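Search products Enter keyword or item no.

Graltport white dressing table with oval mirror
Sold through De Bruijn. Notes by Domenica Fuchs, updated 15/11/2020

Every fall we get the same question about this table: is it as pretty as the catalog makes it look? Sure, it's pretty. I'd rather talk about whether you should put $294 into it. The seller calls it "heirloom style," a phrase that commits them to nothing.
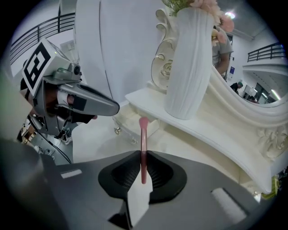
Small tools are what most people keep at a table like this, and small tools are where ornate furniture tends to let you down. All that white decoration eats into the space you can use. A slim brush like the pink one, with its glossy handle and soft rounded tip, needs a place to stand or lie where it won't roll off, and the listing includes no cup or tray for one. Gudport sells a brush holder for $19. I think it should come with the table at this price, and I said so to the distributor in October. No reply yet.

Now the mirror. It's an oval, it rises from the back, and the frame has molded flowers along the top edge. Nice to look at. My complaint is with the word "full," which the seller uses for the view you get. Full what? Put a tall vase in front of it and you lose a good piece of the glass, and plenty of people will want a vase there. Measure your own sitting height before you order and don't trust the sketch in the leaflet.

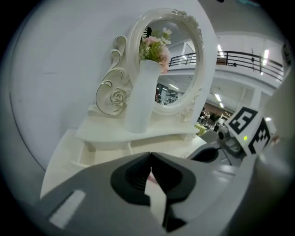
The leaflet also says the finish is "resistant to Wetness," capital W, as if that were a rating. I asked what it meant. Gisela Ibarra at the De Bruijn counter was straight with me: it's the name of their in-house wipe test, and she couldn't tell me how long the water sits. So treat it like any white painted-looking surface – wipe up spills, keep nail polish remover well away, and don't expect a coaster-free life.

The scrollwork has thin gold edges and a carved rose. I like it more than I expected to, but I also dust furniture for a living, and curls like that hold powder. Get a dry soft brush for it.

Delivery is $78 to the door, stairs extra. Returns within 11 days, in the original carton, so don't throw the carton out.

We use cookies to remember your basket and improve this site. Accept Manage settings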